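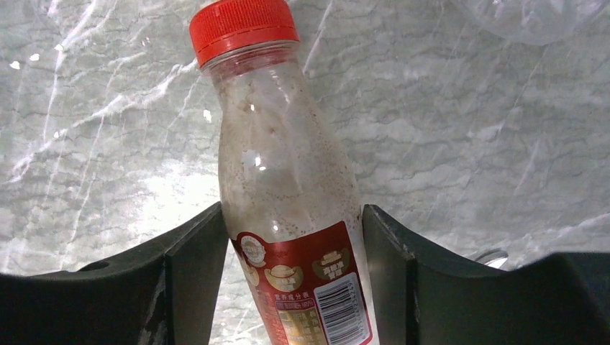 Section 5. Getting bottles ready for the Nuto rack

Okay, so you've got the rack standing up and level (if it still rocks, go back to section 4 and fiddle with the rear foot some more). Now for the part I get the most mail about, which is cleaning the bottles you're going to hang on it. I've been doing this at my own kitchen sink for years and I still find new kinds of gunk!

The Nuto takes clear plastic drink bottles with a screw cap and straight sides. A wide shoulder is great, it sits right down in the collar. Anything with a waist or a handle will slide around and make you crazy.

The bottles that give people trouble are the ones that held something milky or grainy. You pour it out, you screw the red cap back on, and then there's a cloudy beige film all over the inside with tiny brown specks in it. Plain water won't shift that once it has set. Do the following.

1. Take the cap off over the sink and put it in a small bowl of warm soapy water. Leave it there until step 6.

2. Fill the bottle a third of the way with cool water, hold your palm over the mouth, and shake it hard. Pour it out through a strainer so the bits don't go down the drain. Do it again if the water still comes out brown.

3. Add 100 ml of white vinegar, a spoonful of uncooked rice, and a squirt of dish soap. I use the cheap rice, whatever's at the back of the cupboard.

4. Put your palm back over the mouth (or use a spare cap) and swirl. You want the rice scraping around the shoulder, where the film hangs on the longest, so tip the bottle nearly upside down and keep turning it.

5. Let it stand for 7 minutes, swirl again, and strain it out.

6. Scrub the cap with an old toothbrush. Get into the ridges on the outside and then the thread on the inside. The thread is where smells live.

7. Rinse everything until there's no foam left and stand the bottle neck down on the draining pegs overnight.

CAUTION: No boiling water, please. Thin drink bottles go soft and the neck pulls out of round, and then the Garkik clip won't close on it. Warm from the faucet is plenty.

CAUTION: Never put bleach in a bottle that's had vinegar in it. Choose one and stick with it. I only ever use vinegar.

Note on labels: Leave the paper label on until the inside is clean, it gives you something to grip. After that, soak it off in warm water and rub the leftover glue with cooking oil. If you're sorting bottles by what was in them, snip out the barcode or the nutrition panel first and tape it in your notebook. Florencio Pastor talked me into that and I grumbled, but it's handy when you want to find the same bottle again.

Note on film that won't budge: Run steps 3 to 5 once more with fresh rice. If it's still milky after that, the plastic itself has probably clouded, and I'd just recycle it.

When the bottles are dry, hold each one up to a window and check the shoulder and the bottom corner. Then go to section 6, Fitting the collars.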